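Robot Manipulation, practical part
Handout 2: When the simulated cell goes wrong
Last changed October 9, 2019

In the first handout we built the kitchen counter cell in Jornar and let the arm move above it without touching. Now we speak about the fault which most groups met in July, and which cost the teaching staff much time.

The task was simple. The arm holds a white rod and must bring it down to a chosen point, then stop. The controller was taken from the Bemow library with the standard speed limit. In 23 runs the rod did not stop at the surface of the object. It continued downwards, the contact force rose in a single step, and the arm jumped to its joint limit. In simulation this breaks nothing. On the real arm the same command could crush a finger, and for this reason we treat it as a safety matter and you must write a report on it.

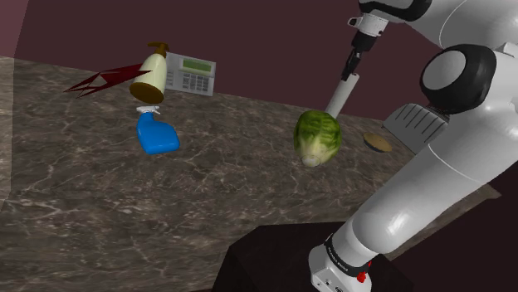 The first cause was in the starting positions. The Dilach script places every object a little above the counter and lets it fall. If the controller starts before the objects have settled, the height it reads for the target is too large or, after a collision between two objects, completely wrong. An object which hovers at the start is therefore a warning. Please do not ignore it, even if the rest of the counter looks correct.

The second cause was the held tool. The gripper was described in the model, but the rod was not added to it. The planner believed that the arm ended at the fingers. All the length of the rod was missing from the collision check, so the path was accepted as free.

Before you start a run, do these things in this order:

Wait 50 simulation steps after the objects are placed, and print their heights.
Compare the heights with the height of the counter. If one object still moves, wait again.
Attach the tool to the gripper in the model, with its full length.
Set the force limit. Never leave it at the default value, which is unlimited.
Make the first descent at low speed and with the log open.

In the Ajayi log viewer the fault is easy to find. Look at the force on the wrist and at the distance to the target in the same window. When the distance becomes negative and the force is still zero, the contact was missed.

For the report, give both curves and explain which of the 2 causes you see in your own run. It is possible to have both. Groups who have no fault should remove the tool from the model on purpose and repeat the run, in simulation only.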